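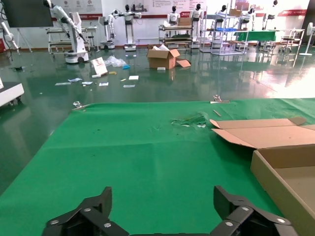 Home Products Technical Library Newsroom Contact

Search this site Enter a part number or keyword Go

Sturnside Introduces Udari Line of Glue-Free Folding Cartons for Small-Parcel Shippers

5 min read

BURKSKA, Oct 13, 2020 – Sturnside, a maker of corrugated and solid-fiber packaging, today announced the Udari line of folding cartons for small-parcel shippers. Udari cartons ship flat, are set up by hand, and close with tabs and slots cut from the same sheet as the carton body. No glue, tape or staples are used at any point between the die cutter and the packing bench.

The line opens with 16 stock sizes. All are made at the Sturnside plant in Burkska and are available to order now. Custom sizes will follow in April.

Udari is intended for companies that pack light and mid-weight goods in short runs, including mail-order shops, parts suppliers, sample rooms and repair departments. These shippers often keep several kinds of cartons on hand, along with the tape, labels and filler that go with each. A change in order mix can leave them short of one size and overstocked in another. Sturnside designed the line so that neighboring sizes share the same width and tab pattern and differ only in length or depth. A packer trained on one size can set up the others in the same order of folds.

"The request we hear most from small shippers is for fewer steps at the bench," said Filippos Michailidis, director of product engineering at Sturnside. "They're set up to pack a few dozen different things in a day, and most carton lines are drawn up for people who pack one thing all day. We started with the fold sequence, fixed it, and then worked out what sizes it would allow."

Board and construction

Udari cartons are cut from a single-wall corrugated board with an unbleached liner on both faces. The flute direction runs parallel to the depth of the carton, so that the side walls carry stacking load along the flutes. Score lines are pressed from the inside face. In the smaller sizes the score is continuous. In the larger sizes it is broken at set intervals by short cuts, which lowers the force needed to make the fold and keeps the liner from splitting at the corner.

The side walls are doubled. Each wall is formed by folding an outer panel up and over a pair of end flaps and locking it into slots in the base. The end flaps are trapped inside the doubled wall and can't work loose while the carton is closed. The lid is hinged at the rear and closes with a front panel that tucks inside the front wall.

Slot width is matched to board thickness with a small allowance for swelling in humid storage. Board that has taken up moisture will fit more tightly and may need to be pressed home with the heel of the hand. Sturnside advises against trimming the tabs in this case. A trimmed tab will hold when first inserted but will back out as the board dries.
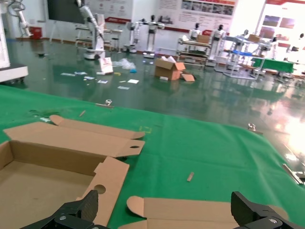 Inside dimensions are quoted for the erected carton and are measured wall to wall at the base. Buyers moving from a glued carton should note that a doubled wall takes up more of the outside dimension than a single one. A product that fits closely in a glued carton may need the next Udari size up. A conversion table is posted in the Technical Library under the heading "Carton selection."

Stacking and drop tests

Sturnside tested each stock size for top-to-bottom compression, edge drop and corner drop before release. Samples were conditioned at standard temperature and humidity, then tested empty and with a dummy load. A second set was held for 14 days in a damp room and tested in the same way.

In the compression tests, failure began in every case as bowing of the long side walls near mid-height. The locking tabs stayed seated until well after the walls had begun to bow. In corner drops, damage was limited to crushing of the struck corner and some creasing of the lid. Two of the deeper sizes opened at the front panel in early trials. The tuck panel was lengthened on both and the trials were repeated before the dies were signed off.

Full test results, broken out by size, are available to buyers on request. The results apply to cartons set up according to the printed fold sequence and used once. Sturnside doesn't give a stacking rating for reused cartons. The company notes that a Udari carton can be unfolded and set up again without damage to the tabs if it has been kept dry, and that many buyers are likely to do so for internal transfers between departments.

Trial with Nakajima

Before release, the line was run at the spare-parts warehouse of Nakajima, a supplier of replacement fittings for commercial kitchens. Nakajima packed 3,000 orders in Udari cartons over the course of the trial, using five of the stock sizes in place of the mix of glued and taped cartons it had used until then.

The trial was set up to show where the cartons would cause trouble in daily work, and it led to three changes. The fold sequence, first supplied as a separate sheet, is now printed on the inside of the base panel. The first fold is marked with a heavier line. The bundle count was also changed. Nakajima's packers found the original bundles too tall to stand under the shelf of a standard bench, and the bundles are now strapped at a lower height with the blanks turned the same way throughout.

Setup time was longer than for a glued crash-lock carton in the first days of the trial and fell as packers learned the sequence. For the two smallest sizes it remained slightly longer. Against this, the taping step was dropped and so was the upkeep of tape dispensers. Shippers who pack very large numbers of a single small item may still be better served by a glued carton, which Sturnside continues to make.

"We told Nakajima we wanted the complaints in writing and they took us at our word," Michailidis said. "The note on bundle height was one line long. It changed how we strap every size in the line."

Storage and handling

Bundles should be stored flat, indoors and off the floor, with the strapping left in place until the bundle is needed. Blanks that have been stored on edge tend to take a curve across the long panel. The curve doesn't affect strength but makes the first fold harder to start. Laying the bundle flat under a light, even weight overnight will usually take it out.

Cut waste is removed at the plant by a stripping tool. Small pieces may remain in finger holes and slots, most often in the deeper sizes, and can be pushed out with a thumb. Buyers who find more than the occasional piece are asked to report the bundle number, which is stamped on the top blank.

Printing, minimums and lead times

Stock sizes are supplied plain. One-color printing on the lid is offered on all sizes, with the customer's artwork supplied as line work. Solid areas of ink larger than a hand's width aren't advised on unbleached liner, where they tend to show the flute pattern. Printing on the inside faces isn't offered at this time, other than the fold sequence.

Plain stock sizes are sold by the bundle with no minimum order. Printed cartons carry a minimum order and a longer lead time, both of which depend on size and are listed in the price book. Orders for plain cartons placed before noon on a working day leave Burkska the next working day.

Sample packs containing one blank in each of the stock sizes can be ordered through the Sturnside sales office. Each pack includes a printed selection guide and a card showing the flute direction and board grade.

Recycling

With no tape, staples or labels applied, a Udari carton is made of a single material and can be placed in ordinary cardboard collection after it is flattened. To flatten the carton, open the lid, draw the side walls up and out of the base slots, and release the end flaps. Shipping labels and any printed inserts stuck to the board should be handled according to the rules of the local collection service, which differ from place to place.

Existing product lines

The release of Udari doesn't affect the availability of Sturnside's glued cartons, mailing tubes or solid-fiber trays. Part numbers for those lines are unchanged. One older group of tab-lock mailers, sold without a line name, will be withdrawn once stock runs out. Buyers of those mailers will be sent a list of the nearest Udari sizes with their next order confirmation.

About Sturnside

Sturnside designs and makes corrugated and solid-fiber packaging for shippers, wholesalers and light manufacturers. Its plant in Burkska handles die cutting, printing and testing under one roof, and its technical staff advise buyers on carton selection, pallet patterns and storage.

Media contact
Sturnside Newsroom, Burkska
Technical questions on the Udari line should be marked for the attention of Filippos Michailidis, Product Engineering.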